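Kitchen task update from the teaching floor

Quick one this month, everybody is on shift. The microwave task is now the main thing we're recording with the hand-held grippers, and it's eating most of our Monday planning call too. Notes further down for anyone joining the rota.

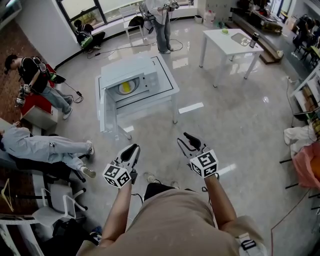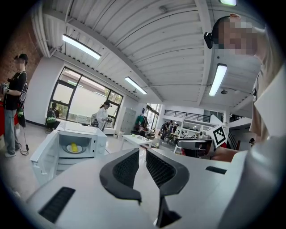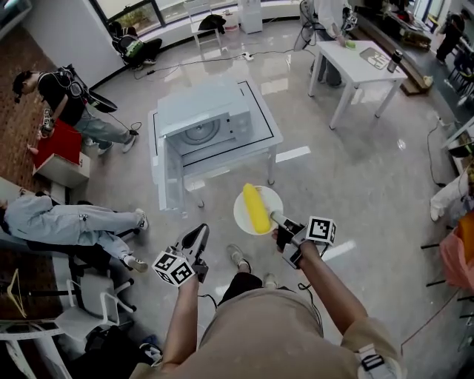

Microwave task, door open, grippers in hand.

TEACHING BY HAND

So. 402 good takes in the Kovidness set as of this morning. Target for the first training run is 653, and we'd like to get there before the end of March. Doable if the cube checks stop eating the first hour of every shift.

What counts as one take: door closed, plate on the table, both grippers in the start pose. Open the door, pick up the plate by the rim, plate in, door shut, hands back. Then the reverse as a seperate take. Please don't run the two together, the splitter at Vekora still can't find the join and somebody ends up cutting them by hand.

The plate is the hard part. Rim grip with one hand is fine for carrying, but coming into the cavity people tip it and the corn rolls. Slow down for the last bit. If the corn does go, finish the take anyway and tag it "drop" – we want those, the Hisix people asked for recoveries and we've got hardly any.

Markers. Both cubes have to stay in view of the head camera for most of the take. Elbows out a little when you reach in. Worst habit so far is turning the right wrist over at the door, the cube goes under the arm and the track jumps. We threw away 70 takes for that alone, which hurt.

Cables: check the length before you start, not halfway to the microwave. Straps snug at the hip. If you get a tug on the wrist, stop and re-route, don't fight it, it shows up in the motion.

Gripper fingers. Two kinds in use and they do not close the same way, so write down which pair you had. The curved ones are better on the rim, the pointed ones slip if you come in flat. New pads are on order from Öztürkmen, no date yet.

Session length is now seven takes and then swap. It was longer, but the late ones were sloppy and everyone's forearms hated it. Sit down in between, lie down, whatever. Drink something.

First playback on the arm was so-so. It opens the door nicely, goes for the plate much too fast, and stops dead if the plate starts a few inches off from where we usually put it. That one's on us – start positions were too samey. From now on move the plate and the table a bit between takes. Turn the corn as well.

Next up: the second table, cup and tray. Task sheet is half written, will go in the shared folder when its done. If you want to try the remote-control setup for that one insted of the hand grippers, put your name on the list by the door, slots are short and the mornings are nearly gone.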